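Progress report to the Nultmont Fund
Small Kitchens project, Pindidum Hall
Wednesday, September 16, 2026

This report covers the second stage of the grant. The first stage paid for the wiring and the shelving in the side room. The second stage was for the warming and toasting corner, the table it stands on, and the first run of breakfast sessions.

Where we are

The side room is in use four mornings a week. The electrician signed off the new circuit at the end of the first stage, and we have had no trouble with it. The old circuit tripped whenever the kettle and a toaster were on together, which was the main complaint in our original application. The kettle now has its own outlet on the other side of the room.

We had planned to put the appliances on a fixed counter along the wall. The quote from Mfaume came in higher than the amount in the budget, and the counter would have blocked the radiator. We went with a round table instead. People can reach it from more than one side and it can be moved when the room is needed for something else. The drawback is storage. There is nothing under it, so plates and trays go back to the main kitchen at the end of each session.

Equipment

The table holds a black toaster oven with a wire rack and a white two-slice toaster. The toaster oven does most of the work. It is used for rolls, cheese on toast and reheating whatever has been left from the day before. The two-slice toaster is slow when there is a line, and we were asked in the spring why we did not buy a four-slice model. The two-slice was already ours and works well, so the money went to the oven.

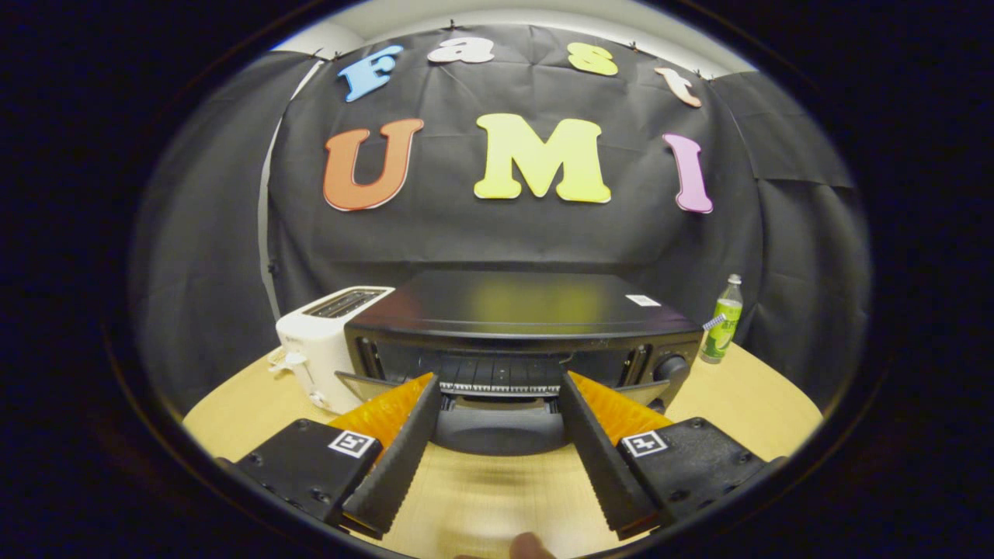

Cleaning has taken more time than we allowed for. Crumbs build up in the bottom of the oven and start to smell if they are left for a week. We now wipe out the oven after the last session of the day, once it has cooled, and empty the crumb tray of the toaster at the same time. A sheet on the inside of the door is initialed when this is done. It was missed on several days in the first two weeks and has been filled in every day from then on.

The black curtain at the back of the table stays up for now. We asked Woment for a price on a washable wall panel, which would be easier to keep clean than fabric, and will decide once we know what is left in the budget. In the meantime the oven is kept forward of the curtain whenever it is on.

Sessions

We have held 24 breakfast sessions and served 308 breakfasts. The target for this stage was 200. Mondays are the busiest. The late session on Thursday has been poorly attended and we would like to move it to an earlier time.

The most common request is for hot food that is not bread. We tried baked oatmeal in the toaster oven and it went well, but each tray takes half an hour and only one fits at a time. Egg cups were quicker and we will keep those on the menu. We do not plan to add a hot plate, as the room does not have the ventilation for it.

Spending

The amount released for this stage was $625. It has paid for the table, the toaster oven, oven mitts, two baking trays, cleaning supplies and the printed sheets. Receipts are attached in the order the items were bought. One receipt, for the second baking tray, was lost and we have attached the card statement in its place. Food is paid for out of our own funds and is not included.

Still to do

- Get the Woment price in writing
- Move the Thursday session
- Buy a timer that can be heard from the hallway
- Label the outlets
- Find a lidded box for the trays so they can stay in the room

We are not asking for any change to the third stage. If the wall panel costs more than we have left, we will go without it and replace the curtain with a shorter one.

Comments (3)

breadcrust_58
Good to see the Thursday time is being looked at. I start work at eight and have only made it once.

Pindidum neighbor
Is the baked oatmeal recipe posted anywhere? My kids ask for it at home now.

hallway regular
Please do get the louder timer. The egg cups were overdone twice last week.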